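Section 2: Caring for Your Keltton Garment Steamer

Before the first steam

Welcome back! If you've worked through Section 1, your Keltton is out of its box, the hose is clicked into place, and you're ready for the fun part. Take your time with these steps, especially the first time around (it all becomes second nature before long).

1. Lift out the tank and fill it with cool tap water up to the MAX line. Please don't add scent or starch.

2. Slide the tank back in until you hear a click, then plug in the cord.

3. Turn the dial to Low and wait 75 seconds. The light changes from amber to green when the steamer is ready.

4. Point the head away from yourself and squeeze the trigger for 2 seconds to clear any drips from the hose.

CAUTION: Steam burns! Never steam a garment while someone is wearing it, and keep children and pets well out of reach.

Steaming on a table

Hanging is easiest for shirts and dresses, but knits and heavier pieces often do better lying down. Put a thick, dry towel under the fabric if your tabletop is bare wood, as steam can mark the finish.

5. Spread the garment out and smooth it gently with your palms, working from the middle toward the hems. 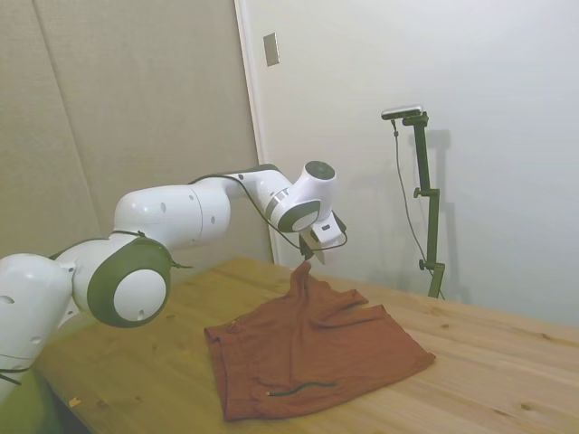 Fig. 13. Garment laid flat on a tabletop.

6. Glide the head slowly over the fabric, and let everything cool before you fold it.

NOTE: For velvet, please see Section 4 first.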